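Findville vs Kestier, post-match thread

sowmya_a
What a comeback! Two down after 13 minutes and we win it 3-2. Chowdary ran that midfield all night!

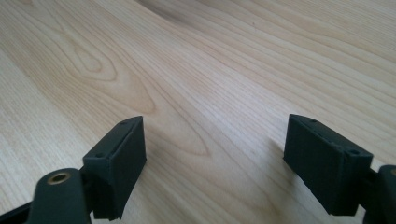 tetusard_end
Great fun, but the back line was a mess again and Kestier should have had four. I drew the shape out for my brother with coins on a pale wood tabletop, and there was a huge hole at left back.

sowmya_a
Disagree! The left back was covering for two people.

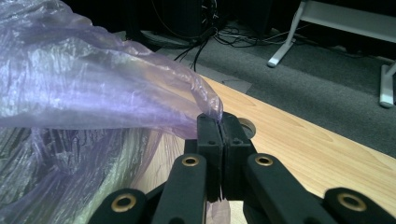 Purple bag, left side.

AishwaryaS
With tetusard on this one. Loved every second, still want a new left back by September.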